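FOR IMMEDIATE RELEASE
May 26, 2023

Etbridge Diners' Group Questions "Freshly Made" Claims on Local Menus

ETBRIDGE – The Etbridge Diners' Group today published its review of menu wording at restaurants in and near the town, and it was not impressed. Members read 155 menus between November and the end of April and then asked each kitchen to explain the words it had chosen. Many could not. A few would not.

The word that gave the most trouble was "homemade." The group found it printed beside soups that came in tubs, beside pies that came frozen, and in one case beside a bottled ketchup. Asked what it meant, one manager told us that it was "more of a feeling." We do not doubt that he has the feeling. We would still like to know who made the soup.

"Local" did little better. It was used for fish landed several states away and for lettuce whose grower the restaurant could not name. The menu at Bititz, the new small-plates restaurant on the square, calls its cheese "local in spirit." The cheese plate costs $20.

The group wants to be fair to Bititz, which answered every question we sent and has since agreed to take the phrase off its menu. We will believe it when we see the new menu. The old one was still in the window when this release was written.

Yeoh, the noodle house by the bus station, makes very few claims. Its menu lists the dishes and the prices. When we asked whether the dumplings were made on site, the answer was that some were and some were bought in, and the staff told us which. Our members liked the food, and they liked the answer more.

The review also looked at the Stultdale Inn, which has won a good deal of praise for its Sunday lunch. The roast beef deserves it. The gravy, described as "slow-simmered to our own recipe," is harder to judge, as the kitchen declined to say where it is simmered. We asked three times by letter and once at the bar.
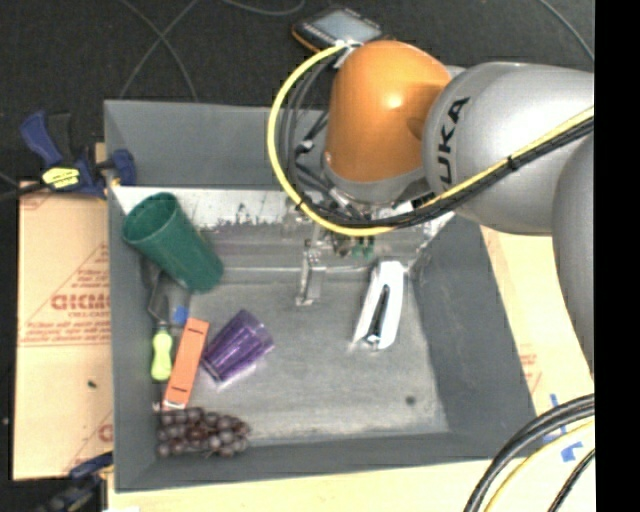
Restaurant owners have told the group that diners do not care about any of this so long as the plate is hot and the bill is reasonable. We put that to the public. Of the 368 people who returned our survey cards, nearly 300 said they would pay less for a dish if they knew it had been bought in. It is a small survey and the people who fill in cards tend to be the people who mind. Even so, it does not fit well with the owners' view.

The group is asking restaurants to do 3 things before November:

Use "homemade" only for food prepared in the restaurant's own kitchen.
Name the farm, boat or town when a dish is sold as local.
Train serving staff to answer a plain question about where the food comes from.

A voluntary pledge has been suggested by several owners. The group has seen pledges before, usually framed and hung near the restrooms, and will not be issuing a window sticker. Members will read the same menus again in the fall and publish what they find.

Copies of the review are available at the Etbridge public library and by mail on request.

About the Etbridge Diners' Group
The Etbridge Diners' Group is an independent club of people who eat out and pay for their own meals. It takes no advertising and accepts no free food.

ENDS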